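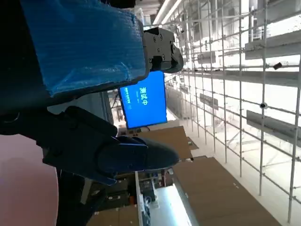 Rereading The Lamp at Grulness, part two

12 May 2020

Where were we? I left you all the way back in January, with the new keeper stepping off the supply boat and the fog coming in behind him, and I promised the next instalment "in a week or so". Well. I've had rather more evenings at home lately than I'd planned on, and the book has been sitting on the arm of the couch giving me a look, so let's get back into it.

For anybody who's wandered in fresh, this is my slow reread of an old ghost story collection I first bought at a church fair when I was far too young for it. Mine is a battered paperback with the back cover gone and somebody's shopping list (suet, matches, blue wool) pencilled inside the front. It runs to 187 pages and has 13 stories in it, and I'm going through them in order, which I never did as a kid. I used to skip straight to the one with the drowned choir and then lie awake until the magpies started up.

"The Lamp at Grulness" is the longest of the lot, and I'd remembered it all wrong. In my head it was a story about a light that goes out. I could have sworn there was a big scene on the stairs, the keeper climbing in the dark and counting the steps as he went, and something behind him counting along in a whisper. There is a staircase, and he does count, but the whisper isn't there at all! I've been through the chapter twice looking for it. Either I pinched it from some other story or I made it up at eleven under the doona, and if I did I'm a bit proud of myself.

What happens is much quieter. The lamp keeps burning the whole way through, and the trouble is that ships keep answering it. The keeper writes each one down in the log, as he's supposed to, and he has a neat hand and a tidy mind, and it's only when he turns back to an old volume to check a spelling that he finds the Plunska entered there already, same hour and same weather, in the handwriting of the man before him. The author doesn't make a fuss of it. He shuts the book and puts the kettle on. I had to go and put the kettle on too.

I love that about these older stories, the way they'll give you a page and a half on how to trim a wick or what was for supper and then slide the awful thing in sideways while you're still thinking about the potatoes. My favourite colour in the whole story is the grey of the flannel shirt he hangs by the stove, which comes up 4 times and is dry on the first three. I won't say more than that in case you're reading along.

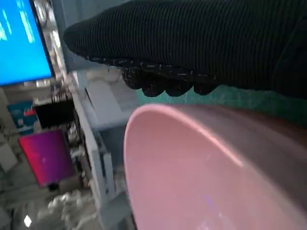 Black glove and pink bowl.

I do have grumbles. The middle section, where he rows across to Clenance for lamp oil, goes on and on, and the comic innkeeper is hard work. He speaks in a dialect that I don't believe has ever come out of a human mouth, and he's given up to four apostrophes in a single word. As a kid I must have skimmed all of that, because I had no memory of him whatsoever. I'd also forgotten the ending is so abrupt. The last log entry gives the wind direction and the name of one more vessel, and then you turn the page and you're in the next story. I sat there flicking back and forth, wondering if a leaf had fallen out of my copy, but the page numbers run straight through.

Is it still frightening? I think it's sadder than it is scary, these days. At eleven I was worried about what was on the ships. Now I mostly worry about the keeper, on his own out there with his careful handwriting and that kettle. It did get me once, though, quite late, when I got up to check the back door and caught myself saying the time out loud, the way he does before he makes an entry.

Next up is "Ilie", the short one with the well, and I remember nothing about it except that I didn't like the bucket. I'll try to have it read by the weekend. If your edition has a different ending for Grulness, please tell me in the comments, I'd dearly love to know.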